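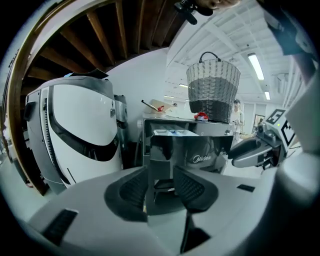

Gripper and laundry basket under the stairs, Wirkerton

Re: [bench-buyers] second pair of grippers or wait for the arm?

Earlier in this thread, a list member wrote:
> We're trying to settle our spending for the second half of the year
> and keep going back and forth. Do we buy another pair of handheld
> grippers now, or hold the money and put it toward an arm in January?
> We mostly want household chores, laundry first. What did you end up
> paying for that you hadn't planned on? Rough numbers welcome!

Hi all,

Good timing, I just closed out our own sheet for July 2025, so the numbers are fresh (and so is the pain). Short version: buy the handhelds now, but don't spend the whole line on them. Our second pair came from Skolta at 2,886 dollars with the mounts, before shipping. I'd planned on that. What I hadn't planned on was all the small stuff, so let me go through it in the order it hit us.

1. Power and cables. I had this down as zero, like a fool, and it ended up as its own line.

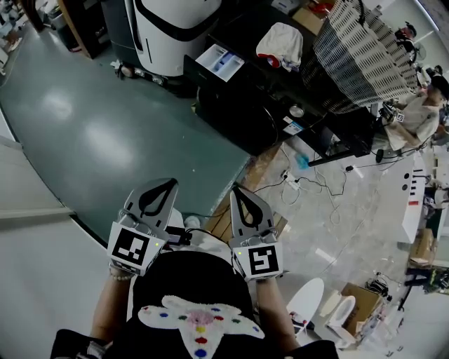 Budgeting per gripper is where I went wrong, and I'd budget per person instead. Each person is going to want a left and a right, and then every one of those wants a lead, and the leads want somewhere to go. Look at the floor over by the white counter — a power strip and a tangle of black and white cable spread over the marble. Put in for longer leads, floor covers and a couple of decent strips, and do it on the same order so you only pay freight once. I'd also get a spare printed marker for each gripper while you're at it.

2. Finger pads. Treat them like printer ink. We set aside 200 dollars for spares and I'd do the same again. Drawer fronts and control panels are what I worry about most, you come in at a bad angle and the housing is right up against the steel. If your vendor sells pads singly, great, ours doesn't.

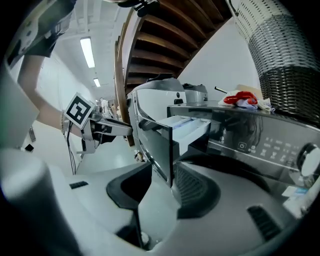 3. Appliances. Please get these priced early! A washer with a pull-out detergent drawer and a round dial gives you lots of different things to grab, and you'll want more than one model or you'll end up with a system that only knows yours. We priced scratch-and-dent units through Hervieu, and delivery was the part that stung. Measure your doorways. Baskets and cloths are cheap, so buy those last.

4. The arm. Nelulis is quoting us 11 weeks, and that doesn't include the stand. If you want it working in January you have to order well before then, which sort of answers the "hold the money" question. We're going to put down a deposit in the fall and keep collecting with the handhelds in the meantime.

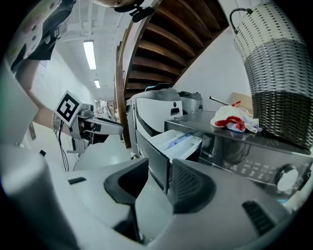

Detergent drawer open, second gripper coming in from the left

One more thing on space, as somebody asked me off list. Tucking the machines in under the staircase saves renting floor, and I'd do it again, but go and stand in there holding a gripper in each hand before you sign for anything. I'm tall and I did not enjoy it.

Happy to send the spreadsheet to anyone who wants it. The shipping tab is a mess, ignore the yellow cells.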